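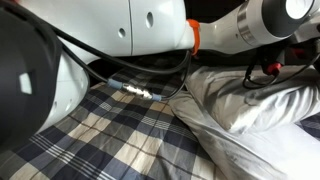
The plaid cover

How do you make a single bed neatly when one side is against the wall?

Posted by halfacrown on 9/16/24 in Home and Household > Bedrooms

I have a single bed in the small back room with one long side up against a dark wall. The headboard end is by the window. I can only get to it from the open side and the foot, and I can't find a way of making it that looks right.

The cover is a thick plaid one in navy, cream and white, from Wokow. It is a bit big for the bed. If I pull it straight on my side it bunches along the wall, and if I lean over and tuck it down the wall it comes out crooked on my side. With a plain cover I don't think I would care. With checks you can see every line that isn't straight. 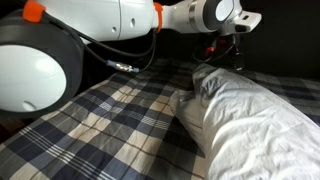
Bed with the cover on

I have tried dragging the bed out, making it and pushing it back. It works, but the frame is solid wood (it's the Castaño with the square holes along the headboard) and it marks the floor. I don't want to do that every morning.

The second thing is the pillows. There are two, both white, and the bed is only wide enough for one to lie flat at the head. At the moment the other goes down the wall side, where it gets squashed and looks lumpy even after I've shaken it.
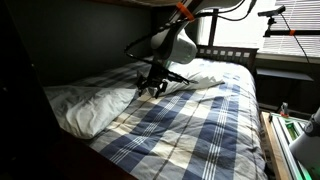 I would like to keep both because the room doubles as somewhere to sit and read, and the wall is cold to lean on. So there are really two things I'm after: how to get the cover straight without moving the bed, and what to do with the spare pillow so it doesn't look as if it has been dropped there. I don't want to buy a smaller cover unless there is no other way. This one was a present last December.

tuckedcorners replied:

I did changeovers in a holiday let for years and half the rooms had a bed against the wall. You don't need to move it, but you do need to change the order you do things in.

Do the wall side first and don't touch your own side until it is finished. Most people spread the cover from where they are standing and then try to fix the far side, and every time they lean over they drag it out of line.

Take the pillows off and put them on the floor or a chair. Fold the cover in half lengthways, right side inwards, and lay it on the bed with the two long edges together along the wall and the fold towards you. Kneel on the mattress if you have to. Let the bottom edge drop a few inches between the mattress and the wall, the same amount at the head as at the foot. With checks this is easy, as you just pick one stripe and line it up with the edge of the mattress all the way along. Then get off the bed, take hold of the top edge and bring it towards you like opening a book. The wall side stays where it is.

Smooth it from the wall outwards with the flat of your forearm. If you smooth towards the wall you make the bunching you are describing.

Whatever is spare will now all be on the open side, where you want it. Let it hang. A cover that hangs low on the open side looks deliberate, and it hides whatever is under the bed as well.

If it still creeps, put a rolled towel in the gap between mattress and wall on top of the edge of the cover. It holds the cover and you can't see it. Take it out when you change the bedding or it gets dusty down there.

For the pillow, stop laying it flat. Stand it up on its long edge against the wall, about halfway down the bed, and press the bottom edge into the cover so it stays put. It is then where your back will be when you sit sideways to read. If it won't stand up it has had its day, or the case is too big for it. A loose case makes any pillow look lumpy – tuck the extra in behind.

oddsocks61 replied:

just get a smaller cover and use the big one on a bigger bed. or a throw. I have a fleece one on mine and it takes 2 seconds, you can't see any wrinkles. also why two pillows on a single, put one in the cupboard

pennyfold replied:

The answer by tuckedcorners covers the making part, so I will only add a few things.

Felt pads under the feet would let you slide the bed out without marking the floor. I bought a card of them at Kosari and have them on everything. I wouldn't move it every day, but you will want to get behind it for cleaning anyway. Wipe them now and then, as grit gets stuck in the felt and then that scratches too.

Check whether your cover is longer one way than the other. Mine is nearly square and I had it on sideways for months. Look for the care label, which on mine is at a bottom corner, and always put the label in the same place. It saves a lot of turning round.

On the pillows, lumps are usually the filling. Hold the pillow by two corners and shake it, then turn it and do the other two, then put it down and push the short ends towards the middle a couple of times. If it is polyester and says so on the label you can normally wash it, but read the label first and dry it for much longer than you think. Feather ones I leave to the launderette.

I don't agree that you have to put one away. If you sit on the bed in the daytime you will only be getting it out again.

One other point. If the bed is by a window, the dark parts of the cover may fade over time where the daylight falls. I turn mine end to end every time I wash it and tilt the blinds when I'm out.

halfacrown replied:

Thanks, this is all useful. I'm going to get the felt pads, and I've found the label on the cover, so I know which way round it goes. I hadn't thought about fading at all. The blinds are white slatted ones from Plasora and they let in a lot of light even when they're down.
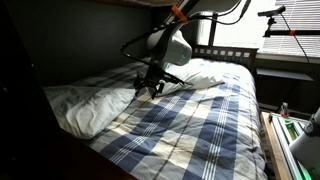
Both pillows, with the window to the right

I'll try folding it lengthways at the weekend when I change the sheets. Two more things if anyone is still reading. Does the rolled towel need to go the whole length of the bed, or only the middle? And should the pillow at the head go on top of the cover or underneath?

tuckedcorners replied:

Middle is enough for a single, one bath towel rolled the long way. On top or underneath is up to you. We always put them on top, because a pillow under a thick cover makes a hump and the checks bend over it. Lean it back on the headboard a little if you don't like it flat.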